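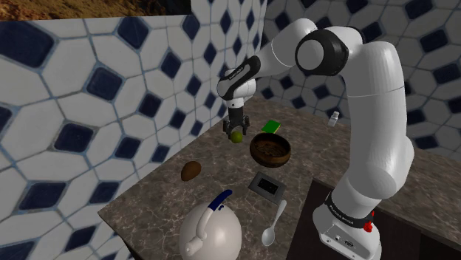 Ticket 978: Vegan filter lets dairy meals into weekly box
Product: Riswood meal plans
Opened by: Upendo Mwakyusa
Assigned to: Þórarinn Ásgeirsdóttir
Status: Waiting on kitchen

9:05 am, Upendo
Customer on the Stougaard route got 3 meals with feta in a vegan box. Her profile says vegan. She has skipped the box twice since March and never changed her diet settings.

9:40 am, Þórarinn
Checked the profile, it is set correctly. The order was built from the default menu. Looks like the diet tag drops when a skipped week is turned back on.

10:25 am, Þórarinn
Same result on a test account. Skip, save, unskip, and the tag is blank. Roughly 118 accounts unskipped this month. Pulling the ones with a diet tag.

11:10 am, Upendo
Refunded the customer and sent her the list of affected meals. She asked for the lentil bake as a replacement.

1:30 pm, Þórarinn
Tag now reloads from the profile on unskip. Tested on 9 accounts, all kept it. Boxes already packed at Varkwood still need a hand check. Leaving this open until the kitchen replies.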